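家居互助 > 厨房与餐桌 > 木制家具

松木桌上放碗碟架，桌面发黑、节疤冒黏东西，怎么处理？

提问者：Murdo Chisholm
发表于2021年4月26日　浏览536次　回复3条

我去年搬到Wasdale，厨房很小，水槽旁边只有窄窄一条台面，放不下沥水的架子。后来就把一张松木桌挪过来当备餐桌，碗碟洗完放到桌上的铁丝架里晾。桌子是浅色松木，一条条长木板拼的，进深700毫米，买的时候卖家说“上过油”，具体上的什么油他也讲不清。我自己摸着像是几乎没有涂层，水滴上去一会儿就渗进去了。

用了一个冬天以后，出现这几个问题：

一是架子脚压着的地方有发黑的印子，形状跟架子脚的弯环对得上，细细的弧线。用洗洁精擦过，也用小苏打糊过，颜色浅了一点，还是看得见。

二是有些节疤摸着发黏，尤其是一月份暖气开得足的那几天，靠暖气那头有个节疤冒出一小粒透明的东西，硬了以后发黄，用指甲能抠下来。

三是盘子放不稳。架子是那种黑色的细铁丝架，很轻，大一点的圆盘竖着放进去，往后一靠整个架子就跟着滑，有时盘子边直接磕在桌上，松木又软，磕一下一个小坑。

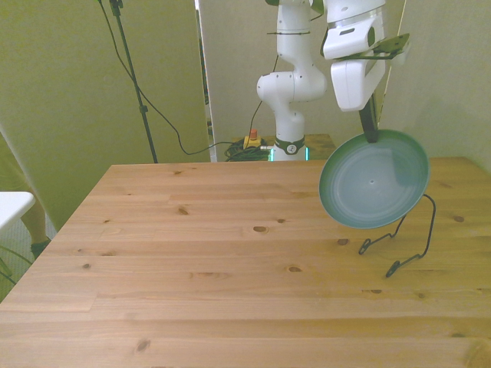 松木桌面、黑色铁丝碗碟架和青绿色圆盘

盘子是圆的，外面一圈深绿的边，里面偏灰蓝，有一圈一圈的同心纹。架子脚是铁丝弯成的环，直接站在木板上，下面没有垫东西。桌面节疤不少，靠中间有一个比较明显，左前方也有一个。

想请教的是：黑印能不能去掉，需不需要整张桌子重新打磨？节疤冒出来的东西对碗碟有没有影响？处理完以后应该上油还是上漆？另外如果有人用过比较稳的架子也请推荐一下，最好不要太大，桌子另一半我还要切菜和面。

我手头有砂纸，粗细都有几张，没有电动打磨机。不太想花很多钱，桌子本身就是二手的。

补充一下：桌子不能搬到室外去，门太窄，当初是把腿拆了才进来的。所以如果要用味道很大的东西，得考虑通风。

Ewan McIver 回复：

我在Trasbridge做旧家具翻新，松木桌子经手得多，按你的顺序说。

先说黑印。铁丝架的脚印发黑，多数是铁和水再加上木头里的单宁起的反应。松木的单宁比橡木少得多，所以一般不会像橡木那样黑成一片，但是长期压着水，细细一条灰黑印是常见的。还有一种可能是霉。两种的处理办法不一样，先分清楚。

拿棉签蘸一点家用的稀释漂白水，点在黑印的一头，等几分钟。如果颜色明显变淡，多半是霉；如果没什么变化，多半是铁渍。点完一定要用清水擦两遍，擦干，第二天再做下一步。漂白水不要和别的清洁剂混在一起用，尤其不能和酸性的东西混，这一条请务必当回事。

如果是铁渍，用草酸。五金店有卖粉状的，有的木材漂白剂成分就是它，看包装上的成分表。按包装的比例兑温水，戴手套和护目镜，用旧刷子把整块木板都刷到，不要只刷黑的那一条。只刷一条的话，黑印是没了，换来一条发白的印子，更显眼。以木板的拼缝为界，一块板从头刷到尾，干了以后看不出接头。刷完放着等它起作用，再用清水擦几遍，把残留擦干净。桌面要等完全干透了再打磨，打磨的时候戴口罩，草酸的粉尘很呛，也伤人。用的容器别用金属的，塑料盆或者玻璃碗都行，用过之后不要再拿来装吃的。

如果是霉，就继续用稀释的漂白水处理那一块，擦净晾干，再轻轻磨一遍。霉的根源是潮，后面要解决架子底下积水的问题，否则过一阵又来。

要不要整张打磨，看你对颜色的要求。松木用久了会慢慢变黄变深，你只磨一小块，那一块就会比周围浅。对这个不在意的话，局部磨就可以，过一年半载颜色会慢慢接近。在意的话就整张桌面都手磨一遍，边和腿不用管。手磨一张桌子是体力活，不过没有机器也能做，找块平整的木块，把砂纸包在上面，顺着木纹推，千万别横着来，也别转圈。先用120目，再用180目，最后240目收一下。松木软，用太粗的砂纸会拉出很深的道子，后面怎么磨都在。

松木还有个特点，早材软晚材硬，手指压着砂纸磨，软的地方磨下去，硬的纹路就凸出来了，摸着像搓衣板。所以一定要用木块垫着。节疤比周围硬得多，也是同样的道理，别在节疤边上来回使劲，会磨出一圈凹的。

然后是节疤。冒出来的那个是松脂，松木没有充分烘干的时候，节疤里的树脂受热会变软往外走。靠暖气的那一头先出，这很正常。处理方法：等它变硬，用旧刀片平着刮掉，再用布蘸酒精擦。酒精能溶松脂，擦的时候换着布的干净面，不然就是把树脂抹开了。擦的时候开窗，旁边别开火。

如果反复冒，可以用吹风机对着节疤加热，让里面的树脂多出来一些，边出边擦，做几次之后会少很多。吹风机的温度就够，别用热风枪，容易把木头烤焦。彻底封住要用虫胶做底，脱蜡的那种，节疤上薄薄刷两遍。但是虫胶怕酒精，也怕热水，节疤要是正好在你放热锅的地方，它会发白。而且封过虫胶的地方，后面再上油就吃不进去，看上去会亮一块。我的习惯是只封冒得厉害的，其他的不管。

碗碟方面，松脂沾到盘子上主要是难洗，用一点食用油擦开再用洗洁精洗就行。我不会把切好的菜直接放在冒松脂的节疤上，有味道，别的倒没什么。

最后是上油还是上漆。你这个用法，一半放湿碗，一半切菜和面，我建议硬蜡油。清漆防水是好，但松木软，磕一下漆膜就裂，水从裂口进去，底下发黑，到时候想修就得把整面漆磨掉。油类的坏了哪儿补哪儿，磨一磨，再擦一遍就好了。我店里用的是Pevaten的哑光硬蜡油，薄涂两遍，每一遍之间按罐子上写的时间等够。第一遍松木会很吃油，涂完过一会儿把表面没吃进去的擦掉，不然会发黏，很久都不干。买别的牌子也可以，看清楚包装上有没有写适用于餐桌台面，以及完全固化需要多少天。固化之前不要放湿的架子上去。

擦过油的布不要团成一团扔垃圾桶，干性油会发热，有可能自己烧起来。摊开晾干，或者泡在水里再扔。

先在桌子底面找个角试一遍全部流程，再做正面。你那张桌子以前上过什么油不知道，试了才放心。

林下听雨 回复：

楼上讲得很细，我补充架子的问题，我家也是小厨房，换过好几个架子了。

铁丝架本身没有什么不好，透气，干得快，不占地方。毛病主要是两个：轻，脚滑。

脚滑好解决。买硅胶管，内径比铁丝略细一点的，剪成小段，沿长度方向剖开一条缝，套在架子脚着地的那一段，缝朝上。我用的是鱼缸店卖的气管，几块钱一米，套上以后推都推不动。管子套上去有点紧，先在热水里泡一会儿就软了。套了管子，铁丝也就不直接碰木头了，黑印的事同时解决一半。不过要记得隔一段时间把管子拆下来看看，里面会进水，进了水铁丝在里头照样生锈，我有一次半年没拆，里面已经是锈水了。

轻的问题，我的办法是把重的盘子往架子中间放，小的放两边。大圆盘不要放在最边上那一格，往后一靠重心就出去了。还有就是放的时候别斜着往里塞，盘子竖直了往下落，底边先碰到铁丝，再松手让它慢慢靠过去。听起来很啰嗦，习惯以后就不用想了。

下面一定要垫东西。我试过这几样：

毛巾：吸水，但是一直是湿的，捂在木头上比不垫还糟。不推荐，除非你每次用完都拿走晾。

硅藻土垫：吸水快，看着也清爽，缺点是硬，盘子磕上去声音很大，而且用久了表面会堵，要拿砂纸磨。搬动的时候磕到桌角，我那块断了。

带边的浅托盘：现在在用的就是这个。搪瓷的，边高一点，水都接在里面，倒掉就行。托盘四个角底下各粘一个小毛毡脚，让它离开桌面一点点，底下能通风。大小选比架子每边多出来两指宽就够了，太大了占你和面的地方。

硅胶沥水垫：也可以，带条纹的那种，条纹要朝向水槽。但是垫子整个贴着桌面，揭开来底下经常是潮的，所以每晚要掀起来靠墙立着。

如果你只愿意做一件事，就买个托盘，别的可以慢慢来。

还有个小习惯：碗碟洗完先在水槽上面控一下，甩两下再拿到桌子上。我以前是湿淋淋端过去，一路滴，桌上积一滩。现在先在水槽里立一会儿，架子底下基本没多少水。盘子边朝下的那一侧最容易挂水，拿布抹一下边就行，不用全擦。

磕出来的小坑，可以用熨斗。湿布盖在坑上，熨斗尖点几秒钟，木头纤维吸了蒸汽会鼓回来。我试过，浅的几乎看不出来，深的、木纤维断掉的就救不回来了。要在上油之前做。熨斗别停太久，松木会发黄。

南窗 回复：

我家是直接不处理，黑印就黑印，桌子就是拿来用的。每年擦一次油，完了。

提醒一句，别用厨房的食用油代替，菜油橄榄油都不行，我婆婆擦过一次橄榄油，夏天那个味道，最后整张桌子拿洗洁精刷了5遍才好一点。

Murdo Chisholm 追加：

谢谢各位。按Ewan说的用棉签点了一下，两个印子反应不一样，靠墙的一条淡了很多，另外一条没有变化，看来霉和铁渍都有。准备先处理霉的那条，草酸等买到再说。

托盘已经下单了，量了一下架子的尺寸，按每边多两指选的。硅胶管镇上的宠物店有，周末去买。

再问Ewan一个：桌面两块板之间的缝里有些陈年的脏东西，面粉一类，打磨之前需要先清出来吗？清完要不要填？

Ewan McIver 回复：

要清。用牙签或者旧银行卡的角刮，再用硬毛刷顺着缝刷，最后吸尘器吸一遍。别用水冲，面粉遇水成糊，更难弄。

缝不用填。拼板桌面随着季节会有一点伸缩，冬天缝大，夏天缝小，填了硬的东西，夏天会被挤出来，或者把板边顶裂。上油的时候用小刷子往缝里带一点，多余的用布角吸掉。

草酸那一步也注意，别让溶液在缝里积着，擦清水的时候缝里多走几遍。干透的时间要比板面长，你那边通风如果一般，多等两天再磨。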